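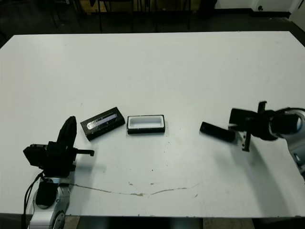
A two-piece box with its lid off and the white insert showing, beside a long black block.

The Lid Comes Off Slowly

I have a shelf of empty boxes, and I'm not sorry about it. Phones, watches, a fountain pen, a pair of headphones that broke years ago and left behind the most beautiful packaging I have ever owned. My husband calls it the museum. So when Birkett, a box maker in Kallcombe, said I could spend a day on their floor, I packed three of my favorites in a tote bag and left the house before six in the morning (far too early, and I sat in the parking lot eating a muffin until someone let me in).

The trade calls them rigid boxes, or setup boxes. A cereal carton ships flat and gets folded into shape. A rigid box is made from thick board that's already standing up, with printed paper wrapped around it and glued down tight over every corner. There's a base, there's a lid, and inside the base there's usually an insert, the shaped tray that holds whatever you paid for. Black outside with a white insert is still the classic look, and I love it every time. You lift off all that dark and there's this bright little room underneath!

Sheila Kershaw runs the sample room, and she had my three boxes apart on her bench before I'd found somewhere to hang my coat. She wanted to feel the lids. A lid that fits loosely drops straight off in your hand, and one that fits too well grips the base and has to be shaken. Between the two there's a small range where the air inside lets the lid sink by itself, with a soft sigh at the end. Birkett customers ask for that sink by name now. Some of them time it.

"We had one who wanted it slower, then slower again," Kershaw told me. "By the end you could have made a cup of tea."

She changes the speed with paper. A heavier wrap takes up a sliver of the gap on each side, and a sliver is enough. Humidity takes up some too, so the boxes that behave perfectly in January can turn stubborn in a wet summer, and she keeps samples in a cupboard near the boiler and another set by the loading door to see how they argue with each other.

Upstairs is the insert department, two long tables and a cutting machine, and this is where I'd have happily stayed all week. Américo Nogueira started out making shoe patterns and he still talks about inserts as if somebody has to walk in them. How deep should the recess be? Deep enough to stop the thing from sliding, shallow enough that your fingers can get under it. He handed me a tray with no finger room at all and asked me to take out the dummy inside. I tried my nails. I tried tipping it. In the end I turned the whole box over and smacked the bottom, and he was delighted, as that is what everyone does, and it's how expensive things end up on kitchen floors.

His favorite job this year was for Durkiteck, who make pocket torches and wanted the torch to sit at an angle. Angled recesses eat up space, so the box got wider, then the lid label had to be redrawn, then the shipping carton no longer held an even layer. He went through it all with a pencil on the back of a delivery note and I followed most of it.

Labels are Callum Sugden's territory. A glossy panel on a black lid will show every fingerprint and every crooked edge, and he puts each new one under a bench lamp and tips it back and forth, watching the shine travel. Matte wraps hide more but they scuff if you so much as look at them in a sweater with buttons. He'd still pick matte for the sides and gloss for the label, so your thumb knows where it is with the lights off.

The line I fell for is the Minis, the smallest boxes Birkett makes, in runs of 2,000. They're for rings, memory cards, and guitar picks. The corners are turned in by hand with a bone folder, and watching it done at full speed is like watching somebody shuffle cards.

I came home with two of them, both empty. They're on the shelf, next to the headphones box, with their lids on.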